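Stetix Stone Sealer Kit – Owner's Guide
Revised 11 Dec 2015

## Section 4. Sealing a marble countertop

This section explains how to seal a marble countertop which is already installed in the kitchen. If your stone is not yet installed, read Section 3 first and come back here after the fitter has finished the joints. For granite the steps are the same but the waiting times are different, and you find them in the table on the inside of the box lid.

Please read the whole section one time before you open the bottle. Some steps have a time limit and it is not comfortable to read a guide with sealer on the gloves.

### 4.1 What is in the kit

- Stetix sealer, one bottle of 1,000 ml
- Fostach stone cleaner, concentrate, with measuring cap
- Flat applicator pad with handle
- Spare face for the pad
- Polishing cloths, gray
- Gloves
- Small brush for the joints and for the edge around the sink

You need also, from your own house: a clean bucket, painter's tape, old newspapers or a plastic sheet for the floor, and a kitchen timer. A lamp that you can put down low on the counter is very useful for step 9 in part 4.5.

**Note:** Kits sold before September were packed with a white cloth. The white cloth and the gray cloth are the same material. You don't need to exchange them.

### 4.2 Is sealing necessary?

Not every countertop needs a new seal every year. Do the water test before you decide.

1. Choose a place near the sink and a second place near the stove. These two places lose the seal first.
2. Dry both places with a towel.
3. Put a spoon of clean water on each place and start the timer.
4. Wait 10 minutes, then wipe the water away.
5. Look at the stone from the side.

If the stone has the same color as before, the old seal is still working. Close the kit and keep it for later. If there is a darker mark, the water went into the stone and you should seal the whole surface, also the parts where the test was good. Sealing only one part can leave a line that you will see in evening light.

The dark mark from the test is only water. It goes away alone, usually by the next morning. Do not seal over it.

### 4.3 Preparing the room and the stone

1. Take everything off the counter, including the things which "always stay there," like the bread box and the knife block. Remember the things hanging low over the counter.
2. Open a window, or start the kitchen fan at the lowest speed. A strong wind over the stone is not good, it dries the sealer before it can go in.
3. Turn off the stove and let it cool completely. If you have a gas stove with a pilot flame, close the gas.
4. Cover the floor along the base cabinets.
5. Put tape on the wall where it meets the stone, on the metal edge of the sink, and around the base of the faucet. Press the tape with a fingernail.
6. Mix the Fostach cleaner: one measuring cap in half a bucket of lukewarm water. More cleaner does not clean better and you will need to rinse longer.
7. Wash the stone with a soft cloth. Work from the back to the front. Use the small brush in the joints.
8. Rinse with clean water, and change the water when it becomes cloudy.
9. Dry with a towel and let the stone rest overnight.

**CAUTION:** Do not use vinegar, lemon, bathroom cleaner or any descaler on marble, before sealing or after. Acid burns the polish and leaves a dull mark. The sealer can't repair this mark and will not hide it.

Old oil stains should be removed before sealing. See Section 7, "Stains and poultices." If you seal on top of an oil stain you close it inside, and removing it later is much more work.

### 4.4 Looking at the surface before you start

This section assumes a polished finish. On a honed (matte) finish the sealer goes in faster, so divide the counter in smaller parts. On pale stone, the wet sealer is difficult to see. You have to remember where you have been already, and for this reason we recommend to go always in the same direction, from the wall to the front edge, with each pass covering a little of the one before.

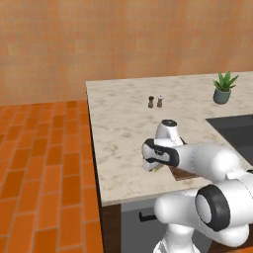 *Fig. 4-1. Kitchen with pale marble countertop.*

Mark your parts with small pieces of tape on the wall, not on the stone. One part should be as long as your arm can reach without stepping to the side. An island is done in two halves, with the line along the middle, and you walk around it. Corners belong to the part where you start, so you never finish in a corner with a wet pad and no place to go.

Melquiades Varela, who checked this section for us in his own kitchen, asked to add the following: if your counter has a seam, let the part end exactly on the seam. We tried it after him and it's the better way. The overlap then can't be seen.

### 4.5 Applying the sealer

The room and the stone should both be at normal room temperature. Do not work when the sun is directly on the counter.

1. Put on the gloves.
2. Turn the bottle slowly upside down and back a few times. Do not shake it. Shaking makes bubbles and the bubbles leave small rings.
3. Push the pad on the handle until you hear the click.
4. Pour a small amount on the pad, never directly on the stone. The pad should be damp on its whole face but not dripping.
5. Apply on the first part with light pressure, from back to front.
6. Use the small brush for the edge around the sink and for the joints. Do this while the part is still wet.
7. Start the timer. Let the sealer stay for 10 minutes. If one place becomes dry before the time, give it a little more.
8. Wipe off all sealer that is left on the surface with a gray cloth. Turn the cloth often, and take a new one when it begins to slide instead of catch.
9. Put the lamp low and look across the stone. Shiny stripes or a sticky feeling mean there is sealer left. Wipe again.
10. Continue with the next part.
11. When all parts are done, wait 40 minutes and repeat steps 4 to 10 for the second coat.

**CAUTION:** Do not let the sealer dry on the surface. If it happened already, put a little fresh sealer on the dry place, wait one minute, and wipe strongly with a dry cloth. The fresh sealer makes the old one soft. Never scrape it with a blade.

**CAUTION:** Used cloths and pads can become warm by themselves if they are thrown together in a pile. Hang them outside to dry, one by one, or put them in a metal can with water and a lid. Keep the bottle away from children and animals.

**Note:** A third coat brings nothing on polished marble. The stone is full by then and the sealer only stays on top. For honed marble a third coat is allowed if the water test is still bad after the curing time.

### 4.6 Curing

After the last wiping, remove the tape. Pull it slowly and flat, back over itself.

- No water on the counter until the next day.
- No food directly on the stone for 46 hours.
- No oil, wine, coffee, tomato or lemon on it for one week. After one week you may have these things in the kitchen as usual, but wipe them up soon.
- Heavy appliances can go back after the 46 hours. Lift them, do not push them.

You may put a clean cotton bedsheet over the counter in this time. Do not use plastic. The sealer needs air, and under plastic it stays milky – we had several letters about this, and in most of them the reason was a plastic tablecloth.

Do the water test again after one week, at the same two places. Write the result and the date on the card in the lid.

### 4.7 If something is not right

**The stone is darker than before.** A little darker in the first days is normal. If it's still dark after two weeks, the stone was probably not dry when you sealed. Wait more, with the window open when the weather allows it.

**There are stripes that you see only from the side.** Sealer was left on the surface. See the first caution in 4.5. For stripes older than one week use the Gerkamis remover, sold separately, and follow the instructions on its label.

**Water still makes a dark mark.** Apply one more coat on the whole counter. Check also that it's really marble. Some limestones look very similar and drink much more sealer.

**A round dull mark appeared after a glass stood there.** It is an acid mark from the drink. The seal slows down stains but it does not stop acid. Small marks can be polished with the Zakaria powder; for larger ones please call a stone worker.

**The pad leaves threads.** Change to the spare face. Before the first use you can press a piece of tape on the new face and pull it off, this takes away the loose threads.

### 4.8 Keeping the rest of the bottle

Clean the neck of the bottle with a dry cloth before you close it, otherwise the cap sticks. Store it standing up, in a place without frost, not under the sink if your dishwasher is next to it. An open bottle is good for one year. If the liquid has become yellow or has small grains in it, do not use it, and bring it to the collection point for household chemicals. It must not go in the drain.

Rinse the small brush and the measuring cap with warm water and dish soap. The pad face can't be washed. The handle is used again, so please don't throw it away; new faces are sold in packs and fit all handles.

Corrections to this section were sent by Golshifteh Shokri and Kekeli Arthur. Continue with Section 5 for backsplashes and window sills.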